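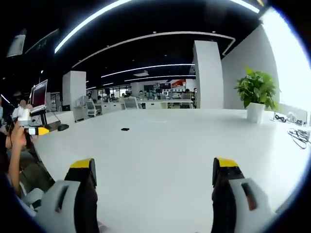

Figure 1. Test table from the camera on one gripper, with the second gripper held up at left.

Comparing Two Finger Pads on a Hand-Held Gripper
Ysaline Arnaud
Project report, December

1. What I set out to do
The plan I handed in was to compare three grippers. One was stuck in shipping and one belonged to a lab that stopped answering my emails, so the project became a comparison of two finger pads on the same hand-held design. My advisor called this "a tighter scope."

The pads were the Gilbert (soft, grippy, collects lint like a sweater) and the Jusex (stiffer, and cheaper to ruin). Both went on the same fingers. The recordings went through Vellton, a logging program that saves everything except the one thing you forgot to turn on.

2. Setup
We worked at the Usimberg office, on a white table at the open end of the floor. The table is glossy and the camera lens is very wide, which makes a flat surface look like a hill. I spent most of a Tuesday adjusting exposure because of the window. The trick in the end was to lock it before each run and leave it alone, advice found on page 2 of the manual.

Each pad got 40 pick attempts on small black objects. A pick counted if the object left the table and stayed up while I said "one thousand one, one thousand two" at normal speed.
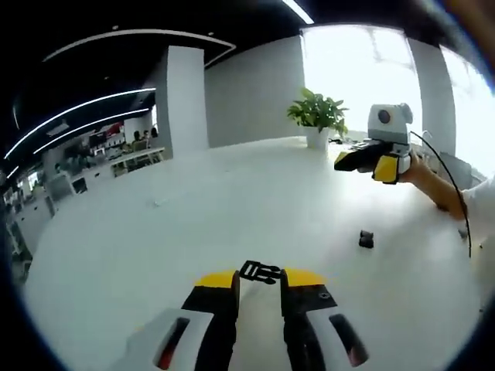
3. Results
Gilbert made 37 of its 40 picks and Jusex made 31. Most of the Jusex misses were slips at the corners, where the stiff pad touches at one point and the object swings out. The Gilbert misses were all mine: I closed too early and pushed the thing away.

Tracking was worse than gripping. With two people working across the same table, the pose estimate jumped whenever an arm filled most of the view. I threw out those logs and repeated the runs, so the counts above are from clean recordings only.

4. Limits
Forty tries per pad is not 1,000. I also did all the Gilbert runs first, so by Jusex I was either better at it or more tired. I would alternate pads next time, and bring a longer cable.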